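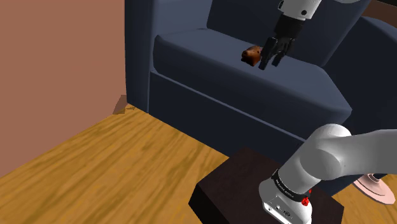 Can a machine do ordinary chores at home yet, like picking things up from the sofa and chairs?

Only the easy part of it, I would say. Floors are fine – the rest is still slow.

Baditz wrote:
I do not agree. My Dronder vacuum saves me around 30 minutes every day. This is a chore, no?

Anozie wrote:
It is one chore. Before it starts I must lift 7 small things from the carpet, so who is working for whom?

Baditz wrote:
You have children, I have not. It is a different test.

moka_okoro wrote:
In our shop we tried for 2 weeks to let an arm sort soft parts. Hard parts went well, soft ones we still do by hand.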